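March 10, 2020
Print | E-mail
Reading time: 2 minutes

Rolls again. I had meant to spend the morning on the letter to Plistbridge about the water bill, but the letter needs a tone and the dough only needed flour, so flour won.

The recipe says 1000 grams for a batch, and it says so with the confidence of someone who owns a bigger bowl. I kneaded on the counter, on the cutting board and, for a short stretch, on the open recipe. Page 2 is now mostly paste. I believe it concerned salt.

They went in at 10:40. I sat on the step stool and watched through the oven door like a man waiting for a verdict. One came up lopsided, with a lean toward the back wall, and I took to it right away. The others looked like they had been made by Tran's bakery on a bad day, and for me that is high praise.

Then lunch, and the old question of splitting. My mother tore hers with her thumbs. I was raised to it and have never managed it without ending up with a lid and a crumb pile. A bread knife is cheating, but I'm fifty-three and I would like the egg salad to stay where I put it.

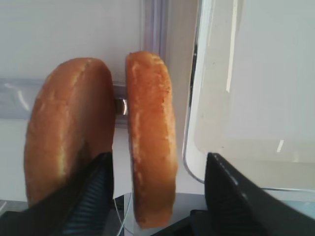
Hiu-tung Lau maintains that a roll should never be split until the butter is already on the table, and that anyone who does it earlier is just making two small stale things. I ate mine with no butter at all and didn't mention it.

The letter is still not written. Tomorrow, possibly, with toast.

Comments (3)

Flirna: You lost the salt page and they still rose?

gil_in_may: Thumbs. Always thumbs. Your mother was right.

Trindness: What did you say to the water people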